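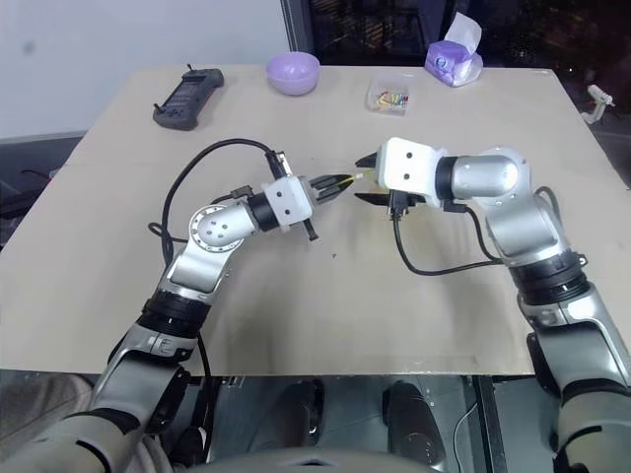
How do I get an ordinance question onto the town meeting ballot in Plerkham?
File a written petition with the town clerk, signed by at least 66 registered Plerkham voters, no later than 8th May. The select board then sets a public hearing and the question goes on the warrant.

What to do before you collect signatures

Write the ordinance first. People will ask to read it, and the petition has to carry the full text or have it attached. Keep it short. State what the ordinance covers, who enforces it, what the penalty is, and when it takes effect. If you are changing an existing ordinance, show the old wording with the new wording under it.

Take the draft to the clerk, Sandamali Gunawardena, and ask her to check the form of the question. She can't give legal advice or tell you if the idea is a good one. She can tell you if the heading is wrong or the question can't be answered with a yes or a no. Last March two petitions were sent back for that second problem, and both groups had to start again with blank sheets.

Collecting signatures

Use the clerk's petition form. Each signer prints their name, signs, and writes their street address. A post office box does not count. Spouses may not sign for each other. The person carrying the sheet signs the statement at the bottom after the last signature is on it.

Get 10 or more extra names. Some will be struck, usually for people who moved to Fiststead and never changed their registration. 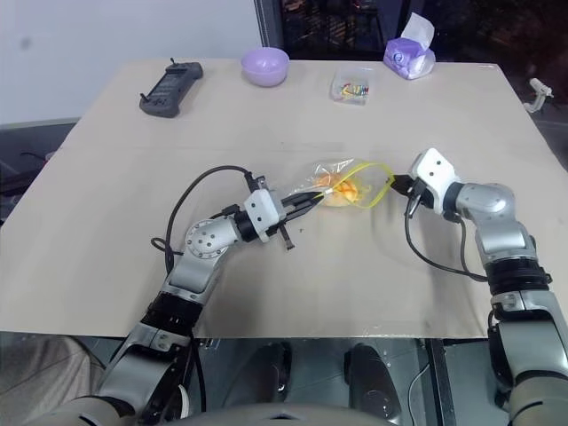

Plerkham Town Office, Department of Elections and Records

Turning in the petition

Bring all the sheets at one time and ask for a dated receipt. The clerk has six business days to check the names. If you come up short, you may add names until the filing deadline, but not after.

The hearing

The hearing is run by the board chair, Rhys Grimshaw. A petitioner should be there to explain the question and answer for the wording. The text can't be changed at the hearing. Written comments may be left at the office or mailed, and should give your name and road.

Ordinances that affect wind or solar projects on the Stonero ridge also go to the planning board for a written opinion. Ask Tolera Lemma for that schedule when you file.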